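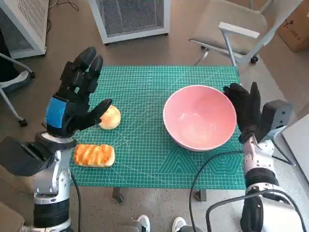 Crumbs, says the bakery corner of the shared notebook, are a property of the mat and not of the bread, and would whoever keeps blaming the Nenholm rolls please brush the mat first. Noted. I brushed the mat first. There were crumbs afterwards too, so the corner may wish to revise.

Tuesday, 9:40. Tabletop, bread and bowl. Setup is the same small table with the green cutting mat over it. Round bun toward the left, the striped rectangular pastry below it near the corner, pink bowl right of center. Bowl empty at the start of every round, as agreed last time after we spent most of a morning on rounds where it wasn't.

Bowl position: I keep putting it by eye, midway front to back, and then reading the grid to see where I put it. This is backwards. The grid is printed on the mat for people who would like to read it first. Tape marks next time, if the tape is back in the Sosevham drawer. It was not in the Sosevham drawer today. The drawer had 50 zip ties, the receipt for the 50 zip ties, and a spoon.

The bun is easy to place and hard to keep placed. Round things on a flat mat have opinions. Setting it down with the flatter side under helps a little. The pastry stays where it's put, but the glazed top shows everything, and by the third round mine had a thumbprint I can't pin on anyone else. Turned it so the print faced the back. Stripes now run the other way from the first two rounds — note this if you're comparing.

Lunch. Did not eat the test articles. Wrote this down because someone will ask.

1:15. Tried the bowl closer to the front. Worse for the bun: the rim is in the way of everything, and the white edge against the pink makes it look lower than it is. I misjudged it twice by hand, carrying a bun, in good light. Moved it back to the middle.

Weights, on the Mirier scale, because the sheet has a column for it: pastry 77 g. Bun not recorded, the scale went to sleep while I was looking for a pen. Table plus mat height at the front edge 642 mm, so the low chair is the right one for watching and the other one is right for backache.

The Saraç order form still lists "bowl, assorted." Please somebody change this to one bowl, pink, white rim. Last time assorted got us a gravy boat.

To do
tape for bowl and bun positions
second bun, same size, before this one goes stale
reweigh bun with pen already in hand
brush mat (before AND after, see top)
ask who owns the spoon

4:50. Stopped at round 14. Pastry wrapped and labeled, bun in the bread tin, bowl rinsed and upside down on the rack. Mat brushed. Some sesame in the grid lines near the hexagons, source unknown, neither of ours has sesame.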